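Care of Interior Surfaces
Unit 2: Marks, Smudges and Scratches on Painted and Smooth Surfaces
Notes for the lecture by Rosimeire Sales, Flimby evening course

Last updated: April
Print this page | E-mail this page

These notes follow the order of the lecture. Please read them before the practical session in Room 367, and bring the marks sheet which you received in the first unit. The words in capital letters are the words we will use in the test, so it is better to learn them in this form.

1. What we mean by a mark

In daily speech people say "the wall is dirty" for many different situations. In our work it is necessary to separate them, and the reason is practical. Each situation asks for a different treatment, and the wrong treatment can leave the surface worse than before.

We use four words.

A DEPOSIT is something that was added to the surface. Grease from hands, dust held by grease, rubber from a shoe and colour from a pencil are all deposits. In principle a deposit can be removed.

A BURNISH is a change in the shine. The paint is still there and nothing is on top of it, but the surface was rubbed and became smoother in this place. You see it when you stand to one side and the light comes along the wall. From the front you may see nothing. Matt paint burnishes very easily.

A SCRATCH is a loss of material in a narrow line. A light scratch stays inside the top coat. A deep scratch goes through it, and then you see another colour, which may be the primer, the plaster or an older paint.

A STAIN is a colour that went into the material. Water that brings salts or rust through plaster will make a stain. It is often possible to wash a stain for a long time without any result, and students lose many hours in this way.

The word SCUFF is used by everybody, and I use it also. But please remember that a scuff is usually a mixture. Something rubbed against the surface, left a little of itself, and took a little of the surface away. So when we clean a scuff, very often one part disappears and another part remains. The customer should be told this before the work begins.

2. Direction and height

A mark has a direction, and the direction gives information about the use of the room. Long horizontal marks at the height of a table or a chair back often come from furniture or from things carried along the wall. Short marks in all directions near a switch come mostly from hands. Marks close to the floor are from shoes, vacuum cleaners and the wheels of trolleys. A fan of curved marks beside a door may come from a bag that swings on the shoulder.

I say "often" and "mostly" because we cannot be certain. The direction is a help for asking good questions to the people who use the room, and their answers come before our guess.

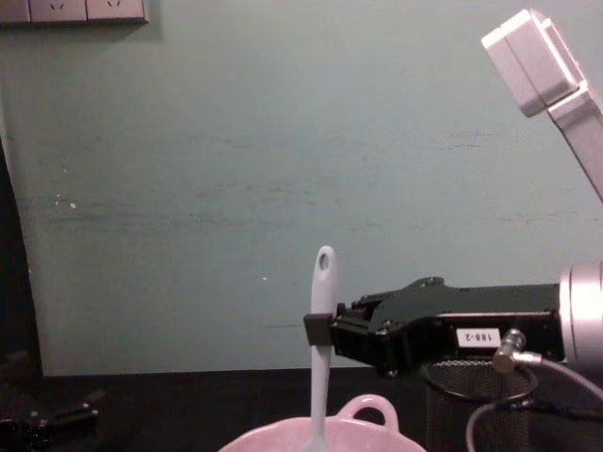 Horizontal smudges and scuff marks on a pale teal-green wall.

When you make the survey of a room, write the height of the band of marks on your sheet, the lower limit and also the upper limit. If the band is narrow, a protection rail can be the right answer. If the band is wide, the rail will not help much, and it is more reasonable to choose a harder paint for the whole wall up to the shoulder.

Colour is important too. Middle and pale greens, greys and blues hide dust quite well but they show white specks. Specks can be small losses of paint, old filler, or drops from painting the ceiling. Touch them lightly with a dry finger. If the speck has an edge you can feel, it may be a drop. If it is lower than the paint, it is more probably a loss, and washing will not remove it.

3. Finish of the paint

The finish decides how strongly you may clean.

Dead matt: dry methods only, or a sponge that is nearly dry. Do not rub in circles. You will make a burnish and it will be visible in the evening light.

Ordinary matt, including the washable types: a soft sponge with weak solution, light pressure, and straight movements. Test first behind a door or under a window.

Silk or eggshell: a soft sponge or cloth with the normal solution. It accepts a second and third pass.

Gloss: nearly all gentle methods are possible, but abrasive powder will take away the shine.

A new paint is weak even when it is dry to the touch. In this course we wait 28 days before any wet cleaning of a newly painted wall. If the tin gives a longer time, you follow the tin. In a cold room the paint hardens more slowly.

4. The order of work

Always begin with the method that changes the least. Students like to begin with the strong product because it is quick, and I understand this. But a strong product can hide from you what the mark was.

a) Dust the wall from top to bottom with a dry, clean cloth or a soft brush. Change the cloth when it is grey.

b) Try a dry eraser sponge on a place of the size of a coin. Wait and look from the side.

c) Prepare the normal solution. We use 500 ml of lukewarm water and a small teaspoon of mild washing-up liquid. More soap does not clean better, and it leaves a film which catches new dust.

d) Wash from the bottom to the top, then rinse from the top to the bottom. Dirty water running over a dry wall makes lines that are difficult to remove. If the wall under it is already wet, the lines do not fix so easily.

e) Pat dry with a cotton cloth.

f) Look again after the wall has dried completely. A wet wall hides burnishes and light scratches, so do not sign the work while it is wet.

Near sockets and switches keep to the dry methods. Use a cloth that is only damp for the nearest part of the wall, and never spray in the direction of a plate. If the plate itself is dirty, the electricity must be switched off at the board first and the responsible person must be informed.

Wemex cream, which is in the cupboard of the practical room, is for gloss and for metal. It is not for walls. I repeat this every year.

5. Flat surfaces: boards, sheets and table tops

The same four words are used for horizontal surfaces, but the wear is different. On a wall, things touch and pass. On a table or a board, things stand, turn and are pulled, and grains of dust lie under them. Each grain works like a small knife. For this reason a table that is dusted every day and washed once a week stays in better condition than a table washed every day without dusting.

Pale surfaces are difficult because each thin grey line is visible. Look if the lines are parallel or if they cross. Parallel lines in one group can come from one kind of movement that was repeated. A curved line or a loop among them may come from something that was turned. A single long dark line, standing apart from the others, should be examined separately. It can be a true scratch even when all the rest is only a deposit, and the nail test will often tell you. Pass the nail across the line without pressure. If the nail stops, there is loss of material.

Paper and thin card are a special case. They do not accept water. Use a clean soft eraser, work from the middle to the outside, and hold the sheet with the other hand so that it does not fold. If the fibres begin to lift, stop immediately. In most cases it is cheaper to replace a sheet of this type, and you should say so to the customer.
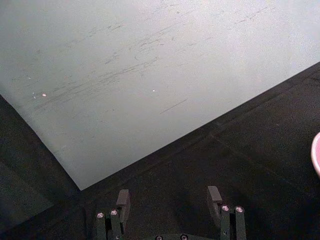
6. When cleaning is not enough

If a scratch remains in a painted wall, there are several possibilities, and the choice depends on the money and on how visible the place is.

Touching up with a small brush is the cheapest. It is acceptable when the original tin is still available and the paint is young. On an old wall the new spot will be clean and the wall around it will not be, so you exchange a dark mark for a light one.

Painting a whole panel, from corner to corner, gives a much better result. The eye accepts a small difference of colour if it changes at a corner.

Filling is necessary only if you can feel the loss. Use fine filler, let it dry, sand it with light hand, remove the dust and put primer on the spot before the paint. Without primer the filler drinks the paint, and a dull area remains.

The Barros case, which we discussed in the first unit, was a touch-up that should have been a full panel. Please look at your notes from that discussion again.

7. Preparation for the practical session

Bring a soft white cloth, your marks sheet and a pencil. Sponges and buckets are in the room. Choose one wall and one flat surface in your own home or workplace, and write for each of them the kind of marks, the direction, the height if it is a wall, the finish of the paint as far as you can recognise it, and the first method you would try. Half a page is enough.

Further reading: Tudov, Handbook of Painted Interiors, the chapter on washability. The older edition is also good, but the names of the paints are not the same.

Comments

Kausar Warraich
Thank you for the notes. In section 4 you say wash from the bottom and rinse from the top. My manager insists on top to bottom for both. Will this be marked wrong in the test?

Rosimeire Sales
Dear Kausar, no, if you explain the risk of the lines and how you avoid it. But in the practical please do it in the way of the notes.

evening_student
The nail test took a small piece off my kitchen shelf, so go gently if the paint is already lifting!

Kausar Warraich
Is the eraser sponge all right on eggshell? It left a dull patch for me.

Rosimeire Sales
It is a very fine abrasive, so yes, it can dull eggshell. Use the cloth and the normal solution there. I will add a line to section 3.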